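Viltum Two-Arm Cell, Set-up Guide
Section 6: Preparing the simulated room and checking the wrist cameras

Written by Mieczysław Urbańczyk. Last change: September 14, 2025

Do this section after you have finished the joint calibration in Section 5. The simulated room must be working before you connect the real arms. Please do not change the order of the steps.

6.1 Loading the room

1. Start the Viltum console and wait until the status line shows READY.
2. Open the menu Rooms and choose Skendport. Do not choose Skendport-Light, which has no collision shapes for the furniture.
3. Set the random seed to 776. All reference values in this guide were made with this seed.
4. Press Load. The first loading takes almost 900 seconds. Later loadings are much faster.
5. Switch the main view to Head. You should see the long table in front of the robot, with the household objects on it, and both arms. 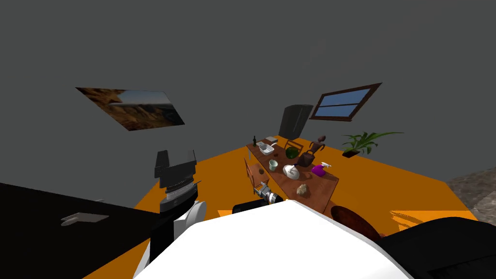 6. Move each arm by hand with the sliders, one arm at a time. Use the slowest speed.
7. Bring both arms to the Rest position and press Save Pose.

Note: If an arm jumps when you touch the slider, the joint offsets were not stored. Go back to Section 5 and store them again.

Caution: The console sends the slider values to every connected arm. Keep the real arms switched off at the main switch until Section 8.

6.2 Checking the wrist cameras

Each gripper has its own camera. The view must be set separately for left and right, also when both grippers are the same model.

1. Select the wrist view of the arm that you want to check.
2. Open the gripper completely.
3. Drive the arm with the sliders until an object from the table is between the fingers. Do not close the gripper yet.
4. Compare your view with the one printed here.
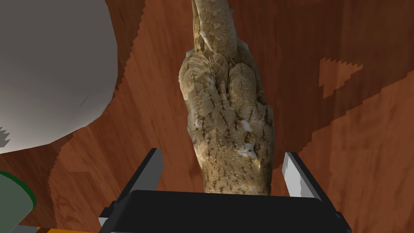
The camera offset is correct when the palm lies straight along the bottom of the view and both fingers can be seen. A small difference in the visible length of the fingers is allowed. For this check we prefer a tall object with a patterned surface, like the brown speckled one standing between the open fingers, for it is easy to see if it is in the middle. If the palm is tilted, open Camera, then Offset, and correct the roll value in small steps.

5. Press Store Offset and repeat the check for the other arm.

Note: Stepped, saw-like borders in the wood grain are normal at the standard texture level. They do not influence the grasp test. You can set a higher texture level, but the console then needs 24 GB of graphics memory.

6.3 If the check fails

The view is black: the camera is not assigned. Open Camera, then Assign, and select the arm again.

The fingers are not visible: the wrong gripper file is loaded. The cell uses the file Kalinowski, and the older Cletasden file has shorter fingers.

The offset is lost after restart: you have no write permission for the pose folder. Ask your administrator.

Continue with Section 7, Grasp test.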